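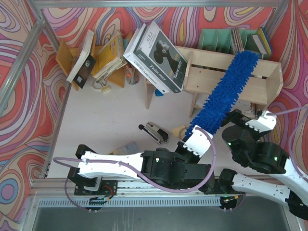
Shelf and desk check, reading room, Ziltusside
8/15/22
Checked by: Babita Dhillon
Copy to: Tudur Gape

1. Shelf stable when pushed from the side
Pass, for now. The sheet says "rated for reading room use", whatever that means. I pushed it with one hand and would like to see it tried full.

2. Items stored on top of shelf
Comment. Magazine files up there are fine until someone pulls one from below eye level. I'd move the heavy ones down. Tudur disagrees.

3. Books leaning against shelf ends
Fail. A big paperback propped on the end of a shelf will slide sooner or later. Put it in the stand.

4. Floor clear
Fail. Key trinket on the floor by the book stand. Small, but so is a marble. 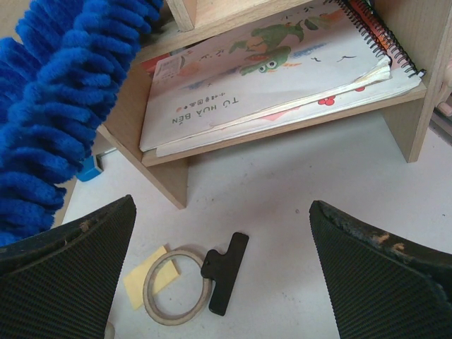
5. Dusting and loose items
I don't believe the log, which claims a full dusting every evening. Nobody moves the small stuff first. The masking tape is on the white top with a sticky note partly under it and a black clip against its side, and a duster will go over the lot or skip it. Clear first, then dust – top board down.

6. Duster condition
Pass with doubts. The Haltuvness catalog promises up to 218 uses per head. I'd like to know who counted. Shake it outdoors and replace it once the strands mat.
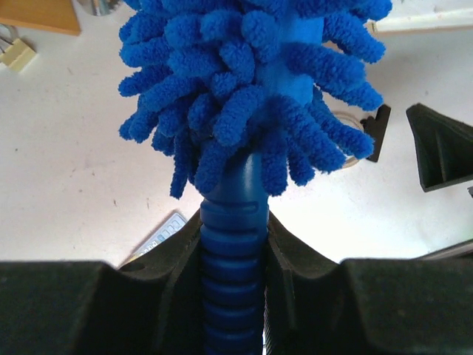 Same catalog wants it hand washed and air dried, and I have yet to meet anyone here who does that. Cupboard key is on hook 87 if somebody cares to start.

7. Sign-off
Not signed. Items 3, 4 and 5 to be looked at again before I put my name to it.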